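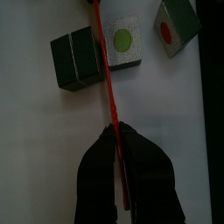 ### 3.2. Aplicación del esmalte y lectura del desgaste

Las muestras se prepararon con tres esmaltes comerciales de secado al aire: Bridlow, Dradby y Killico. Los frascos se conservaron cerrados y en posición vertical hasta su uso, y se homogeneizaron por rotación entre las palmas, sin agitación brusca, para limitar la incorporación de burbujas. Sobre cada uña postiza de resina se aplicaron 2 capas de color, con una espera de 5 minutos entre ambas. No se empleó base ni capa de brillo, dado que el objetivo era comparar la adherencia del propio esmalte.

El desgaste se indujo con un tambor de fricción Hedlund cargado con fieltro de lana. Se tomaron lecturas a los 1.000 y a los 2.000 ciclos. En cada lectura se registraron por separado la pérdida de película en el borde libre y la pérdida de brillo en el centro de la placa, pues en ensayos previos ambas magnitudes habían evolucionado de forma independiente.

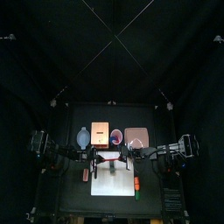 El borde libre concentró la mayor parte del daño en los tres productos. En Dradby el desprendimiento se produjo en escamas, con un frente irregular que avanzaba hacia la cutícula; en Bridlow y Killico predominó un adelgazamiento gradual. La escala visual utilizada no distingue entre estos dos mecanismos, de modo que se añadió una anotación cualitativa a cada puntuación.

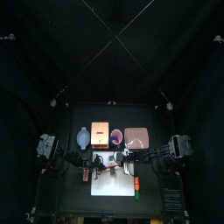 Siv Westerberg objetó, en la revisión interna del protocolo, que la fricción en seco subestima el deterioro debido al contacto repetido con agua y detergente, y propuso intercalar inmersiones entre las dos lecturas. La modificación se incorporó a la serie de septiembre, cuyos resultados se presentan en el apartado 3.4.

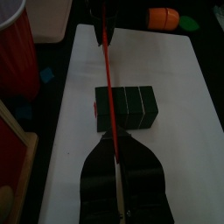
La valoración del color se efectuó por comparación visual con una carta impresa, bajo iluminación difusa. Los tonos oscuros plantearon la mayor dificultad, en particular los verdes, que tienden a leerse como negros cuando el soporte también lo es. El verde oscuro del bloque de la figura 4, apoyado sobre una superficie blanca, ejemplifica la condición de fondo claro adoptada en la carta. Linnea Solheim repitió las lecturas de estos tonos sin conocer la marca asignada; las discrepancias se resolvieron conservando la puntuación más baja.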